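Dec 28, 2023

KERKDALE — Rolell, the Kerkdale home storage retailer, will not be selling a "new year, new bedroom" box this January. It has sold one before, and it doubts the box did much for anybody's floor.

In October the company asked 18 households in the Pernham and Gilbert neighborhoods to keep up a popular folding routine for 7 weeks. Only 2 were still at it by the end. The rest had gone back to putting clothes on the bed and dealing with them later, or not dealing with them.

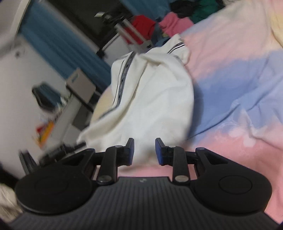
Rolell does not claim that a trial this small proves anything. It does think the usual advice skips the hard part. A white top left on the sheets is a minute's work. A heap of clothes on the far side of the bed is an evening — and a set of matching bins will not shorten it.

Instead of the box, the company has printed 1000 copies of a plain one-page sheet on sorting a bedroom pile, free at the Pernham and Gilbert stores while they last. It recommends no products. Whether it works any better than the folding routine, Rolell cannot say yet.

Press inquiries: Rolell press office, Kerkdale.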